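How a Box Gets Out of Bed in the Morning
By the Florlow Junior Desk, June

Look around your room. Almost everything in it once traveled inside a box. Your shoes did. Your lamp did. The box itself probably arrived at the shoe factory tucked inside a bigger box, and if you think about that for too long you will need to lie down.

So where do cardboard boxes come from? They come from trees, by way of a great deal of porridge.

First, wood chips are cooked with water and chemicals until they turn into a gray-brown mush called pulp. It smells like a wet dog reading an old newspaper. The pulp is spread out thin, squeezed, and dried into strong brown paper. Old boxes can be turned into mush too, so your cereal box may have been a pizza box in an earlier life. It doesn't like to talk about it.

Paper alone makes a terrible box. Try carrying a melon in a paper napkin. (Ask a grown-up first. It is their melon.) The trick is in the wiggles. At the Bolness mill, a sheet of paper is warmed with steam and run between two rollers with teeth, like giant gears. Out it comes all wavy. Then a flat sheet is glued on top and another on the bottom, which makes 3 layers. The glue is mostly starch, the same stuff you find in potatoes.

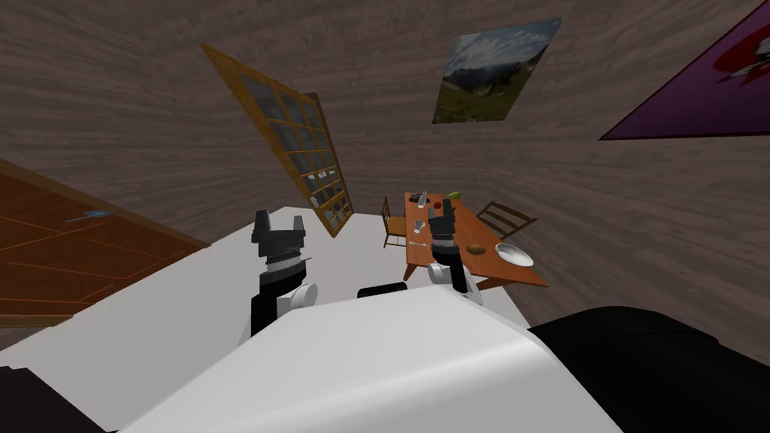

Two black grippers, with the one on the right over the middle of a tabletop.

Find a cardboard box you're allowed to ruin and peek at the torn edge. See the little arches? Arches are very good at holding things up. Bridges know this, and so does the bottom of your foot. A row of them will put up with a surprising amount of squashing, as long as you squash from the right direction. Stand the waves up on end, like columns, and the box can hold its friends on its back in a tall stack. Lay them sideways and the box will let everybody down, slowly, with a sad crunch.

Next comes the cutting. A machine called a die cutter works like a cookie cutter, only much bigger and with no cookies at the end. It chops out the box shape in one piece and presses in lines where the folds will go. A plain box of the Teuber kind has 4 sides and a lot of flaps, and it leaves the factory flat. A bundle of 30 flat boxes takes up less room than one open box full of air, and air is expensive to drive around.

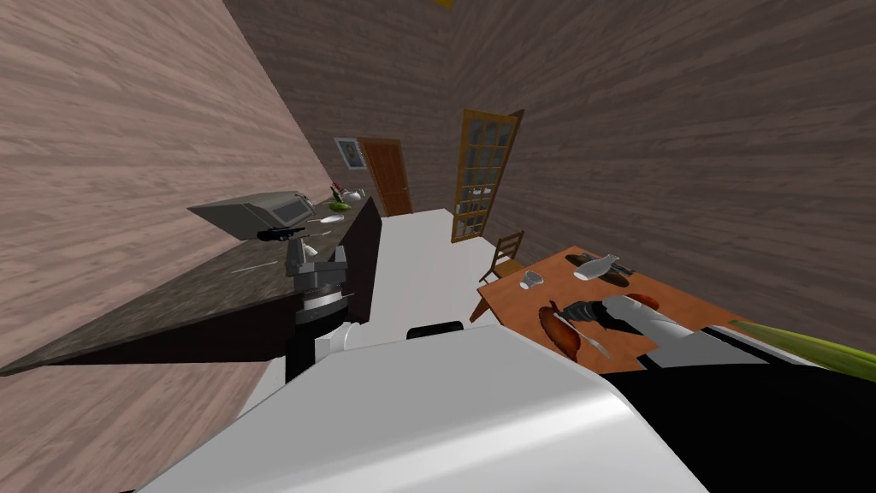 Arms out near the kitchen counter and the wooden dining table.

What about things too heavy for cardboard? Those go in a wooden crate. The Skomora crate uses 22 boards and enough nails to make a hedgehog jealous. It can be used again and again, but it can't be folded up and put behind the sofa, as many families have discovered.

Now for something to try at home. Take 3 sheets of paper. Leave one flat, fold one back and forth like a fan, and roll the last into a tube and tape it. Lay the flat one and the fan across two cups, like bridges, and put coins on them. Stand the tube on its end and balance a book on top. Write down which one gives up first, and put the coins back where you found them.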